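微波炉还是旋钮的好

本网站使用Cookie以改善浏览体验。继续浏览即表示您同意我们的Cookie政策。 接受 | 了解更多

2019年12月

上个月公司茶水间换了微波炉。旧的那台是旋钮的，用了很多年，换上来的是一台触控面板的Meto，按键加起来比我家电视遥控器还多。换完第一天中午，微波炉前面排了一队人，排在最前面的同事在找“开始”在哪里。

我想替旋钮微波炉说几句话。

大部分人用微波炉只做两件事，热剩饭，热牛奶。偶尔解冻一块肉。这几件事需要的信息只有火力和时间。旋钮微波炉正好给你两个旋钮，一个管火力，一个管时间。时间拧到两分钟的位置，它就开始转了，转完叮一声。我母亲没看过说明书，第一次用就会。

触控的那台，要先按“微波”，再按火力，按几下是几档要看屏幕，再输入时间，再按“开始”。门开过一次以后，有时候还要重新按一遍。它还有爆米花、比萨、烤土豆、婴儿食品这些快捷键。我问过茶水间里常用它的人，没有人按过烤土豆。

有人会说触控的时间准，可以精确到秒。这话没错，旋钮在一分钟以内确实不好拧，想热三十秒，常常拧成四十秒。但热饭不差这十秒。一碗米饭从冰箱里拿出来，温度本来就不一样，碗的厚薄也不一样，精确到秒没有什么意义。最后还是要拿出来，用筷子翻一翻，中间凉就再热一会儿。

价钱也是一个问题。我去年九月在Larkesov的店里看过，旋钮的基本款249元，同样容量的触控款要贵出一截，多花的钱大半花在那块面板上。而面板偏偏容易坏。我租房子的时候，房东留下一台Ezeani，别的都好，就是“3”和“开始”两个键按不动，要用指甲使劲掐。维修师傅说换面板要等配件，人工另算，劝我买新的。旋钮也会坏，多半是塑料帽松了或者裂了，配一个新的套上去，照样能用。

还有清洁。触控面板是平的，擦起来方便，这一点我承认。旋钮缝里会积油，要用牙签裹着湿布去抠。可是微波炉真正难打扫的地方在里面，在门框，在转盘底下，这些地方两种机器是一样的。

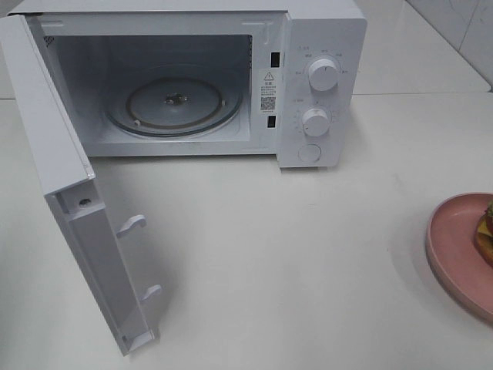
我家的习惯是每周擦一次。碗里放半碗水，加两片柠檬，高火转4分钟，关着门再闷一会儿，然后用抹布擦内壁。转盘拿出来当盘子洗，底下那一圈用湿布抹干净，汤汁常常流到那里，放久了有味道。门的内侧和门框对着的地方也要擦，油污积厚了，门会关不严。擦完把门敞开晾一阵，里面没有水汽了再关上。通风的小孔不要往里喷清洁剂。

这些事不费多少工夫，我见过的旧微波炉，多数是被嫌脏扔掉的，机器本身还能转。

厂家把按键越做越多，我能理解。两台白盒子摆在货架上，按键多的那台看上去像是值更多的钱。Brakham今年的宣传册上，新款写着60个自动菜单，我数了一下其中和剩饭有关的，一个都没有。买的人在店里也觉得功能多总归不吃亏，回到家里，用的还是热饭那一项。

家里有老人的，更应该考虑旋钮。触控面板上的字小，颜色又浅，没有凸起，眼睛不好的人摸不出来。旋钮拧到哪里，手上是有数的。我母亲现在热牛奶不戴眼镜，她记得往右拧多少。

如果你平时要用微波炉做菜，按菜谱分几段火力，触控的有用，该买就买。只是热饭的话，买旋钮的就够了，省下来的钱买两个带盖的玻璃饭盒。

茶水间那台Meto，现在面板旁边贴了一张手写的纸条，上面是热饭的步骤，一共五步。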